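Wornari block table is back, and it has a new top

March 2, 2019

A quick bit of news for everyone who has been asking me at the till, by the kettle and once through the window of my car: the block table at the Wornari play room is open again! It went out of use in January when the old top finally split along one side (it had been threatening to for ages) and I know a lot of you missed it. My own two certainly did. They have been building on the stairs at home and I have the sore feet to prove it.

The new top is a proper wooden board made up of pale planks, a lovely light maple sort of colour, and I am a bit in love with it. The old one was painted so many times that you could have dated it by the layers, like a tree. With this one you can see the grain, and the grain is the best bit -- there are darker wavy streaks running through the creamy wood and then a great swirly patch that my youngest says is the sea. She has been sailing things across it all week. The edges are slightly bevelled too, which I noticed straight away as I am forever catching my sleeves on things.

It came from Botha, the joinery place behind the old bus yard, and the bill was £208 including delivery. That was paid out of the money from the winter raffle and cake stall, which made £529 altogether, so there is still a decent bit left in the tin. I had thought a board that size would be a lot more, and I did ask twice whether they had forgotten to add something on. They hadn't. They also took the old one away for nothing, and I hope it is going to have a nice second life as a shelf somewhere.

For now it is sitting on the blue pegboard worktop, and I rather like it there. The blue sets the wood off beautifully. There has been talk of putting it on its own legs so the smaller ones can get at it from all sides, but that will have to wait until somebody has a free Saturday and a drill.
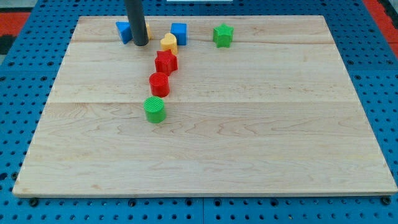 The new board at Wornari, with the star, the heart and some of the other shapes out.

The blocks are the next thing. We have put the Wistik shapes out to start with, the brightly coloured ones, and they look so cheerful on the plain wood. The yellow heart is the one that everybody wants, of course. I watched a very long negotiation over it which ended with the heart being swapped for the green star and half a rice cake, and both sides seemed pleased. The blue triangle makes a good roof if you are building low, and the blue cube is a steady sort of thing that ends up at the bottom of most towers.

The big tub of plain bricks is staying in the cupboard a little longer while we sort out which ones are chipped. If you have ever tipped that tub out you will understand why this is taking a while. Anyone who fancies an hour of sorting with a cup of tea is very welcome, and I will bring biscuits.

One small request about the wood. It has been oiled, not varnished, and it will mark if drinks are left on it, so could cups please go on the side counter? Felt pens as well. The pencil pots are fine. If something does get spilt, a damp cloth and then a dry one is all it needs, and please leave the spray under the sink where it is, it smells of pine for days and it took the shine off the last one.

I should also say that the road mat and the wooden trains have moved to the far corner by the coats to give the table a bit more elbow room. The train people (you know who you are) have taken this very well. There is better light over there in the mornings anyway, and you can run the track right round under the bench if you don't mind lying on your tummy to do it.

The play room is open every morning from half past nine until noon, and entry is still £1 a family with squash included. The next swap morning for outgrown toys is being planned with the Esar library people and I will put up the details as soon as they have given us a room. Bring jigsaws if you can, ideally with all the pieces -- we had 13 in the last lot and I think four of them could be finished.

Come and have a build!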